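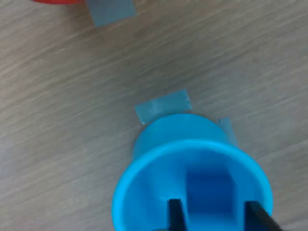
**Figure 1.** A blue plastic cup on a grey tabletop with a wood-grain pattern.

### 4.2 How households talked about money set aside

We turn now to the part of the interviews that we enjoyed most, and which we had, if we are frank, rather underestimated when we drew up the topic guide. The earlier questions dealt with interest, inflation and borrowing, and the answers to those are set out in section 4.1. What follows is about saving in the plainest sense, meaning the money that a household decides not to spend this week and has to put somewhere.

We spoke to 21 households in Grurnthorpe, all of them members of the Gittins savings scheme, and each was visited in January by one of the two authors. The visits were meant to last an hour and very often lasted longer, as people were generous with their time (and their tea) and we were not inclined to hurry them. Every household had already filled in the Plesex questionnaire by post, so we knew beforehand how they had scored on the written items. Deming Hou carried out the visits on the north side of the town and Sheyla Inga those on the south side, and we read one another's notes before agreeing on the themes.

The first theme is that people kept their money in separate lots, and did so with great care. A woman in her sixties told us that she had "the gas money, the Christmas money and the money I don't look at", and she was quite firm that the last of these was no use for paying the gas, even in a cold month when the gas money had run short. She borrowed from her sister instead. On the written items this same person had answered every question about interest correctly, so we would be slow to put her choice down to a want of knowledge. Earlier work on mental budgeting would lead us to expect something of the kind, though we were surprised by how openly it was explained to us, and with how much good humour.

The second theme concerns small sums. Nine households said that they moved money into savings on the day they were paid, and they tended to speak of the amount as already gone. The others saved whatever was left over at the end of the month – and were apt to apologise to us for it, which we had not asked them to do. One father described putting by £2 at a time when his hours were cut, and went on to say that he would have felt worse for stopping altogether than for saving so little. We heard much the same thing, in different words, from several younger people in the group.

Thirdly, there was the matter of the target. The Gittins scheme pays a bonus once a member's balance has stayed over £100 for half a year, and this figure came up again and again, often before we had mentioned it ourselves. For some it was a spur. For others it seemed to work as a ceiling, and having reached it they let their payments lapse until we, or the scheme's own letter, brought the subject up. Brulusov's account of savings bonuses allows for both responses but treats the second as rare, and on our small numbers we can only say that it did not look rare to us. We come back to this in section 5, where we set the interview themes beside the questionnaire scores.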